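Cinura Automatización
@cinura_automatizacion

1/ A lo largo de septiembre publicaremos en esta cuenta notas breves sobre una pregunta que recibimos con frecuencia de tiendas y almacenes: ¿puede ya una máquina encargarse de las tareas menudas, como ordenar un cajón o preparar una caja de material de oficina?

2/ La respuesta institucional es prudente. Puede hacerlo en parte, con objetos conocidos y bajo supervisión. Una grapadora, un estuche con cremallera y un cúter exigen tres formas distintas de agarre, y una caja de cartón abierta añade paredes que cada movimiento debe respetar.
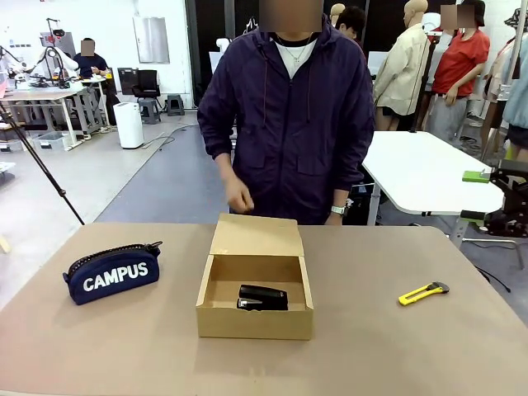

3/ Para el programa Grurko se registraron 2.842 intentos de introducir o retirar artículos pequeños de una caja. Se dieron por válidos 2.337. Un intento se considera válido cuando el artículo queda en el lugar previsto y la caja no se desplaza.

4/ Los fallos se concentran en los artículos blandos. El estuche se deforma al cerrarse la pinza y su cremallera se engancha con facilidad. Los cuerpos rígidos de lados rectos ofrecen mejores resultados, incluso cuando son muy pequeños.

5/ Las memorias USB constituyen un caso intermedio. Su forma favorece el agarre por los costados, pero el margen de error es escaso y el conector debe quedar libre.

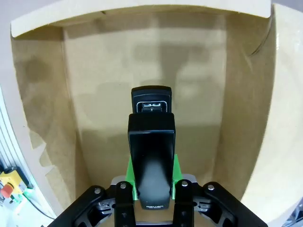

6/ Storard respondió a esta nota que, en su almacén, un operario prepara 600 cajas por turno y que ninguna célula robótica que haya evaluado se acerca a esa cifra. Añade que el coste de atender las paradas rara vez figura en los presupuestos.

7/ La observación es pertinente. La velocidad no formaba parte de los criterios de Grurko y no recomendamos extrapolar sus resultados a una línea de preparación de pedidos. En cuanto a las paradas, se publicarán por separado con su duración.

8/ Respecto al hogar, mantenemos mayor cautela. Un cajón doméstico cambia de contenido a diario y contiene objetos que el sistema no ha visto nunca. Las herramientas de corte requieren además un protocolo propio, todavía en revisión.

9/ La próxima nota tratará del cierre de tapas y solapas. Las consultas técnicas pueden dirigirse a esta cuenta hasta las 11 de la mañana.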